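Robot Rules! How people and robots share a room without bumping noses

Quick one today, because there's a lot to get through and rules sound boring. They're not. Promise. Read on.

First thing. A robot arm is strong. It also has no idea you're there. Unless someone has given it a way to know! No ears, no "oops sorry." It goes where its program sends it. So people have to do the thinking ahead of time, and the thinking ahead of time gets written down, and that's what a rule is.

Who writes them? Two kinds of people. Big groups of experts write standards. A standard is like a recipe that lots of countries agree on, so a robot built in one place is safe to use in another. Then each workplace writes its own list too. Those lists are shorter and usually taped to a door.

Let's borrow a list from Pirnutura, a workshop where robot arms learn to pick up everyday stuff. Boxes, bottles, bags. Their list has 8 rules. We'll do the best ones.

RULE: KNOW WHERE THE STOP BUTTON IS

Big. Red. Easy to slap. It's called an emergency stop, or e-stop. Before anybody switches on an arm at Pirnutura they walk over and point at it. Out loud, "stop button, there." Feels silly. Do it anyway. And they test it, every morning. A stop button that doesn't stop anything is just a red mushroom.

RULE: STAY OUT OF THE REACH ZONE

Stretch your arm out and spin in a circle. (Check for lamps first.) Everything you could touch is your reach zone. Robots have one too, and it's often bigger than it looks becuase the arm can be folded up small. At Pirnutura the zone is marked on the floor with tape. Arm moving? Feet behind the tape.

Some arms are built to work right next to people. They can feel a bump and stop. Those have rules as well, about how fast they go and how hard they're allowed to push. Slow and gentle. Even then someone has to check the whole job, the tool on the end and the thing it's carrying. A soft arm holding a sharp knife is not a soft arm!

RULE: GENTLE FINGERS

The part that grabs things is the gripper. Try this at home: pick up a bag of chips without making a crunch. Hard, right? Squeeze too much, crumbs. Too little and it slides out of your hand. Robots have exactly that problem, so the rule is start soft. Use a small squeeze, then a bit more if needed.

Fingers get looked at before work as well. Loose screws? Cracks? Cables rubbing on anything? A finger that falls off can hurt someone, or just end up in the cereal.

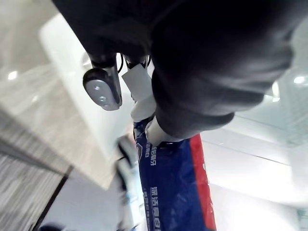 White fingers, blue bag. Easy does it!

Bags are tricky by the way. A box keeps its shape. A bag wrinkles and squishes and the shiny kind bounces light back at the camera, which can muddle a robot about where the edge is. So there's a small rule that goes with this one: slow down near the thing you're picking up. Go quicker on the long empty bits if it's safe, slow for the last little stretch.

RULE: ONE BOSS AT A TIME

If two people are both telling an arm what to do, that's trouble. One person holds the controls. Everybody else asks. Want to fix a crooked box? Say so and wait. The boss stops the arm and says "clear," and then you go in.

For bigger fixes the power goes off and gets locked off. With a real padlock! The person doing the fixing keeps the key in their own pocket, so no one can switch the robot on while their hands are in there.

RULE: WRITE IT DOWN

Every drop, every bump, every weird noise. Into the logbook. The Pirnutura logbook has 177 notes in it so far and 21 of them just say "squeaky." Fine! Squeaky can mean a worn part, and a worn part found early is a cheap part. No one gets in trouble for writing a note.

YOUR TURN

Make a rule list for a pretend robot. Maybe it feeds the cat. Where's the stop button? How big is its zone, and does the cat know? Who's the boss? What happens if it drops the bowl. Draw the zone on paper, put your robot in the middle and then swap with a friend and see if they can find a way to get bonked. If they can, you need another rule.

WORDS TO KEEP

Gripper: the part of a robot that grabs.
E-stop: the button that stops everything, fast.
Reach zone: all the places the arm can get to.
Standard: rules that lots of people agreed to folow.

Next time: how robots know up from down.

Contact us | © Draden Kids' Pages | Back to top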